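History > Congress > Odd Corners > Threads

Last updated: December

Thread on the gag rule, or how the House of Representatives spent years trying very hard not to open its mail.

I was asked to keep it short. I have been asked that before.

Starting with the verb, which did most of the damage. 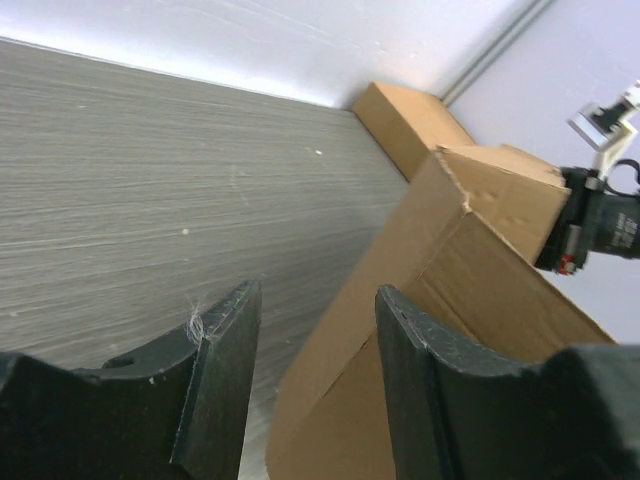
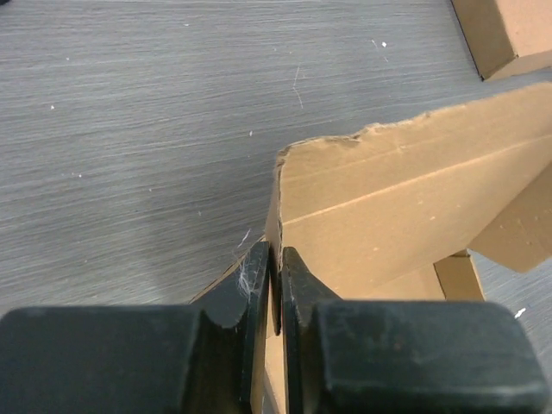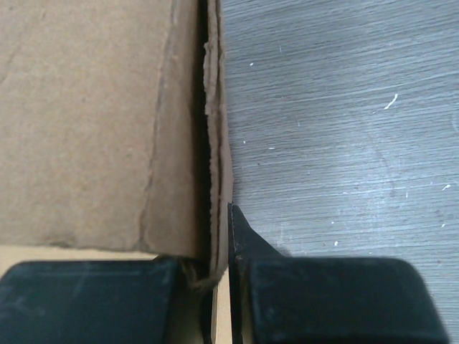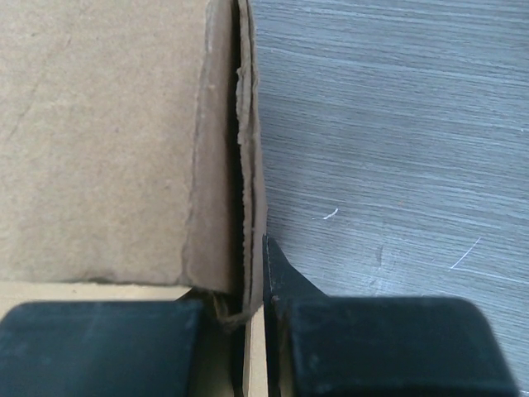 In Congress, to "lay on the table" a thing is to put it down and walk off. It sounds courteous. It sounds as if someone might come back after lunch. In the 1830s the House decided that every petition touching slavery would get this treatment on arrival - no printing, no referral, no debate. The table in the rulebook was never as plain as the gray one in my photos, but it had the same job, which was to have stuff sit on it. And if you want a picture of the two big parties at the time, look at the torn edge of that cardboard, with the layers coming apart. From the flat side it's one piece.

Some background. The First Amendment has a right to petition the government in it, tucked at the end where people stop reading. It does not say the government has to be pleasant about it.

Antislavery societies noticed this and began sending paper. A lot of paper. Printed forms, handwritten forms, sheets glued to other sheets. Many asked for one modest-sounding thing, an end to slavery in the District of Columbia, which Congress plainly ran.

Huge numbers of the signers were women, who couldn't vote and had been told so. Members complained on the floor that politics was beneath the ladies, or above them, depending on the speech.

So the gag rule passed. The theory was that if the petitions weren't discussed, people would get discouraged and stop sending them.

I'll give you a moment with that theory.

The petitions multiplied. People who had no strong view on abolition turned out to have quite a strong view on being ignored.

My favorite local case: the town of Bomeck sent one with 498 names on it. I've read the surviving copy at the Dadska reading room, which is open 4 hours a day and closes for lunch in the middle of them. The first 30 names are in beautiful handwriting. After that the pen gets worse and so do the spellers.

Two men signed twice. I choose to believe they felt strongly.

Back in Washington, the chief nuisance was a former president who had lost reelection and then, instead of retiring to write his memoirs, got himself elected to the House. He was old, rude, and knew the rules better than the people enforcing them. This is a bad combination to have across the aisle.

He would rise to present a petition. He would be ruled out of order. He would ask for the ruling to be explained. By the time it had been explained, everyone in the chamber had heard what was in the petition.

Once he asked the Speaker whether it would be in order to present a petition that came from slaves. Uproar. Calls to punish him. Only after a good deal of shouting did he mention that the petition in question asked for slavery to be left alone.

The shouting did not stop so much as change direction.

Later he presented one from his own state asking that the Union be peacefully dissolved. He was against it, and said so. His enemies moved to censure him anyway, which meant he got to defend himself, which meant he got the floor. He kept it for days.

Eventually he offered to wrap up if they'd drop the whole business. They tabled the censure. Yes, the same table.

Somewhere in there the rule got stricter. At first petitions were received and then set aside. Then it became a standing rule that they wouldn't be received at all. If you are keeping score, this was the point where Northern members who had gone along with it started having awkward trips home.

It was finally repealed one December, on the old man's own motion. He wrote a thankful line in his diary. He'd earned it, and he had never been short of diary.

A few people have asked where the Senate was. The Senate had its own method: debate whether to receive the petition, then table that question. Same result with better manners, or so the Senate would tell you.

Reply to the person at Cunedeo: no, "tabling" means the opposite in Britain, where it puts a thing up for discussion. I've seen this ruin a meeting.

Next thread will be on the franking privilege, or who paid for the stamps. I'm writing it at Kiều, where the soup is good and the Wi-Fi lets me look up one thing an hour.

Recent threads
Why the Capitol had a bathtub problem
Quorum calls and the art of hiding in the hallway
The desk with candy in it
Canes, spittoons, and other floor equipment
What a pocket veto has to do with pockets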